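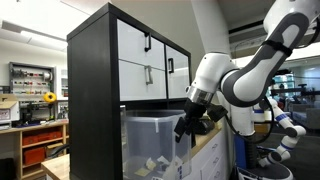 How to free the gripper when it stops inside the bin

In May our Trirov arm stopped three times with fault 27 while it was reaching for paper scraps. The cause was the rim height, which was saved wrongly after we changed the bin.

1. Press the emergency stop. Do not pull the arm by hand before this.
2. Hold the wrist, release the brake and lift the gripper straight up.
3. Look at the cable for damage.
4. Measure the bin again and save the new rim height. Ours was 267 mm.
5. Run one slow test at low speed, with your hands away from the bin.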